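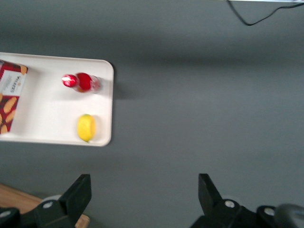 Custo médio após desdobramento e bonificação no mesmo período

Meirion Gough
09/10/2026

Uso o Notatora para controlar uma carteira de ações e encontrei uma divergência no preço médio de um papel, Furnberg ON. Comprei 2000 ações em maio, em uma única ordem. Depois houve desdobramento de 1 para 2 e, na sequência, uma bonificação em ações. O programa ajustou a quantidade corretamente nos dois eventos, mas o custo total da posição não mudou depois da bonificação. O extrato da corretora (Powell) mostra um custo total maior que o do Notatora. Qual dos dois valores devo usar na apuração do ganho de capital? E existe configuração no programa para isso?

Emlyn Bevan

São dois eventos com tratamento diferente.

Desdobramento: a quantidade é multiplicada pelo fator e o custo total permanece igual. O preço médio cai na proporção inversa. No seu caso, 2000 ações passam a 4000, com o mesmo custo total e metade do preço médio.

Bonificação: quando a empresa incorpora lucros ou reservas ao capital e atribui um custo unitário às ações bonificadas, esse valor multiplicado pela quantidade recebida é somado ao custo total. O custo unitário consta do fato relevante ou do aviso aos acionistas. Se o aviso não trouxer valor atribuído, confirme com o RI da companhia antes de lançar zero.

Pela sua descrição, a corretora somou o custo atribuído e o Notatora não. Confira o aviso e, se o valor bater, use o custo maior. No programa, abra o evento, troque o tipo de "ajuste de quantidade" para "bonificação com custo" e preencha o campo de valor unitário. Recalcule a posição a partir da data do evento, pois as vendas posteriores também mudam.

Frações vendidas em leilão são lançadas à parte, como alienação.

jurkdale_rf

Tive o mesmo problema na versão 4 com outro papel. Importei o extrato de novo e não resolveu, tem que editar o evento na mão. Eu seguiria a corretora, mas nem sempre o preço médio dela está certo, principalmente se você transferiu custódia.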